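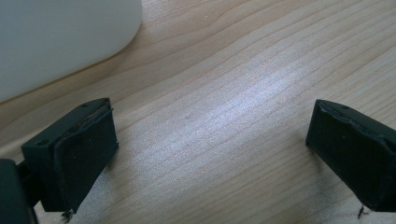 Open stretch of light wooden tabletop.

Urnis Bedside Light

Urnis is a light for dark mornings. It is made for people who find it hard to get up in winter, when the mood goes down together with the daylight. Many of our customers first bought it for a parent or a partner who slept badly from October until spring, and later they ordered a second one for themselves.

How it works

You set the time when you want to be awake. The lamp starts 30 minutes before, very weak and orange, and becomes slowly brighter until it is a clear white. There is no alarm sound unless you switch it on. In the evening it does the same in the other direction, so you can read a little and let the room become dark without standing up again.

The light has 12 levels. You can stop at any level by pressing the top, and the lamp will remember it for the next day. The clock can be hidden completely. We added this after Milagros Alvarado from our customer service received many letters from people who lie awake and watch the minutes.

What Urnis is not

Urnis is not a medical device and it does not treat depression. If you feel low for more than two weeks, or you have lost interest in things which you normally enjoy, please speak with your doctor. If you have thoughts of harming yourself, call your local emergency number at once. Persons with bipolar disorder or an illness of the eyes, and persons who take medicines which make the skin or eyes sensitive to light, should ask a doctor before using any bright lamp.

Details

Weight: 282 g
Cable: 2 m, with fabric cover
Colours: chalk, moss
Light levels: 12
Power cut memory: 10 hours
Guarantee: two years
Designed by Drahomíra Holub for Serndale

Delivery and returns

Orders placed before noon leave our store in Brabec on the same day, except at weekends. You have 14 days to try the lamp at home and send it back. Please keep the box — the inner part protects the glass and we cannot replace it separately. The return label can be printed from your account, or Peter Baláž in the returns office will post one to you.

Spare parts

Glass cover, chalk or moss
Cable with plug
Rubber foot, sold in pairs

The older Cernach model uses a different cable. Covers from Cernach fit on Urnis, but the colour is slightly warmer. The chalk version of Urnis is sold out at the moment and will be back in June.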